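私たちについて

Cudiritz(クディリッツ)は、オーストラリアンフットボールを日本語で読みたい人のための情報サイトです。試合の結果、クラブの編成、ドラフト、移籍、審判規則の変更などを扱っています。運営しているのは合同会社Pullska(プルスカ)で、このサイトのほかに社会人リーグの記録集計と大会プログラムの編集を請け負っています。

このページでは、サイトの成り立ち、記事の作り方、お金の出どころ、問い合わせの方法をまとめました。取材や転載のご相談の前に、ひととおりお読みください。

サイトの成り立ち

Cudiritzは、もともとRowbotham(ローボサム)という名前の会報でした。A4用紙を二つ折りにしたもので、国内でプレーする選手と元留学生のあいだで回し読みされていました。内容は現地の試合結果の抜き書きと練習試合の告知、それに用語の説明が少しという程度です。郵送を続けるのが難しくなり、途中からウェブに移しました。

会報の名前は、いまもサイト内のコラム欄「ローボサム」に残っています。紙の時代の号は、傷みの少ないものから順に読み取り作業をしており、終わったものは資料室のページで公開しています。抜けている号をお持ちの方は、貸していただけると助かります。送料は当方で負担し、読み取りが済みしだい返送します。

ウェブに移った当初は、会報と同じく試合結果が中心でした。読者から届く質問の多くは、結果よりもその背景についてのものでした。なぜ弱いクラブが若い選手を手放すのか、ドラフトの指名順はどう決まるのか、サラリーキャップの余りはどこへ行くのか、といったことです。そこで、編成と制度についての記事を増やしました。現在は記事の半分以上がこの分野です。

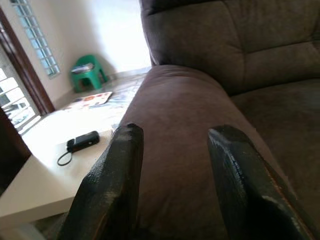 試合の速報は行っていません。得点の経過は公式の配信で見ることができますし、少人数で追いかけても精度が落ちます。そのかわり、節が終わったあとに全試合の要約を一本の記事にして出しています。要約には四半期ごとの得点、負傷による交代、出場時間の目立った変化を入れます。

扱っている内容

記事は次の五つの欄に分かれています。

節のまとめ
シーズン中、毎節掲載します。選手の採点はしていません。以前は十点満点の採点を載せていましたが、守備の選手の評価に差が出すぎたため取りやめました。

編成ノート
契約満了の近い選手、ロースターの年齢構成、指名権の保有状況を一覧にしています。指名権の表は、交換が成立するたびに書き換えます。更新の履歴は表の下に残します。

規則と制度
規則の改正や規律審査の仕組みを説明する欄です。改正前の記事は削除せず、冒頭に「旧規則に基づく」と記しています。

国内の試合
国内リーグと大学の対抗戦を扱います。結果は各チームからの報告をもとにしています。両チームの報告が食い違う場合は、確認が取れるまで「未確定」と表示します。

ローボサム
編集部と寄稿者のコラムです。この欄に限り、個人の意見を書いてかまわないことにしています。ほかの欄と混同されないよう、見出しの色を変えています。

公開中の記事は1079本です。古い記事のうち、表の崩れたものが残っています。見つけた順に直していますが、お気づきの際はページの題名を添えてお知らせください。

記事の作り方

記事は書き手と確認役の2人が組んで作ります。書き手が原稿と参照元の一覧を出し、確認役が数字と固有名詞を一つずつ照合します。確認役は文章の書き換えをしません。直しが必要なときは書き手に戻します。

移籍の報道については、クラブかリーグの発表があるまで「決定」とは書きません。発表前の段階では「報道がある」と書き、どの種類の媒体によるものかを示します。代理人や関係者の話だけに基づく記事は載せていません。このため、ほかの媒体より掲載が遅れることがよくあります。

選手名のカタカナ表記は、本人の発音が確認できる場合はそれに合わせ、確認できない場合は編集部の表記表に従います。表記表は資料室で公開しています。途中で表記を変えたときは、過去の記事もまとめて直します。クラブ名の略称は見出しに限って使います。

用語はなるべく日本語に置き換えますが、無理のあるものはそのままにしています。「マーク」「ハンドボール」「ビハインド」は置き換えていません。「ハンドボール」は別の競技と紛らわしいという指摘をたびたびいただきます。初出のときに「拳で打つパス」と添えることにしました。

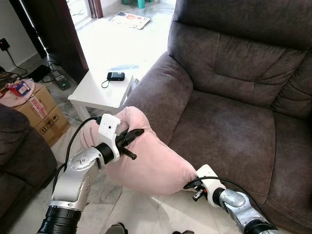

訂正は記事の末尾に載せます。誤字だけの修正は記録しませんが、数字、名前、日付、発言の引用にかかわるものはすべて記録します。訂正の一覧は独立したページになっていて、欄ごとに絞り込めます。記事を取り下げる場合も、題名と理由を書いたページは残します。

Birkauデータベース

Birkau(ビルカウ)は、Pullskaが作っている国内試合の記録データベースです。紙のスコア表を入力したもので、235試合を収めています。出場選手、ゴールとビハインドの数、交代、主審の名前が引けます。審判の名前は、ご本人の希望があれば伏せています。

入力には決まった書式があり、スコア表の欄が空いているときは空欄のままにします。前後の試合から推測して埋めることはしません。得点の合計と個人の得点が合わない試合には印をつけてあります。原本の写真がある試合では、詳細画面から見ることができます。

個人の利用は無料です。集計した結果をブログや大会のしおりに載せるときは、出典として「Birkau」と書いてください。全件のデータが必要な場合は、3000円で一括ファイルをお渡ししています。代金はサーバーの費用にあてます。試合を主催した団体からの請求であれば、その団体の試合分は無料です。

データベースの書式は毎年7月に見直しています。項目名が変わることがありますので、自動で読み込んでいる方は更新のお知らせをご確認ください。

運営費について

サイトの収入は、広告、一括ファイルの代金、それに読者からの寄付です。足りない分は、Pullskaの編集業務の売上で補っています。クラブやリーグから運営費は受け取っていません。

広告は編集部を通さず、業務の担当が受け付けています。賭け事に関する広告は掲載していません。選手のマネジメント会社の広告も同じです。用具店や旅行会社の広告を載せることはありますが、記事の中で広告主の商品を紹介するときは、その旨を記事の冒頭に書きます。

観戦ツアーの企画や代理販売はしていません。Cudiritzの名前で旅行の申し込みを受け付けるという連絡があった場合、当サイトとは関係がありません。

寄稿と転載

寄稿は随時受け付けています。国内でプレーした経験は問いません。長さは自由ですが、数字を使うときは参照元をつけてください。採用した原稿には規定の謝礼をお支払いします。不採用の場合も返事をしますが、時期によっては時間がかかります。シーズン終盤から移籍期間が終わるまでは、とくに遅くなります。

試合の写真を送ってくださる場合は、撮影した方の承諾と、写っている方の承諾を確認してください。未成年の選手が大きく写っているものは、保護者の承諾が必要です。

記事の引用は、法律の範囲内でご自由にどうぞ。全文の転載と翻訳は、事前にご連絡をお願いします。学校や大学の授業で配布する場合は連絡不要です。表や図だけを使いたいという場合は、その表に書かれた参照元も合わせて載せてください。

お問い合わせ

ご連絡はサイト内の問い合わせフォームからお願いします。電話での受付はしていません。件名に「訂正」「寄稿」「データ」「広告」のいずれかを入れていただくと、担当に直接届きます。訂正のご連絡は、ほかの用件より先に確認しています。

現地チケットの買い方や配信サービスの契約についてのご質問には、個別にお答えしていません。よくある質問のページに、編集部で確認できた範囲の情報を載せています。体験練習に参加したい方は、国内チーム一覧から各チームの窓口へ直接お申し込みください。一覧に載せる連絡先の変更は、チームの代表の方からのご連絡に限り受け付けています。

運営 合同会社Pullska
最終更新 2025年6月16日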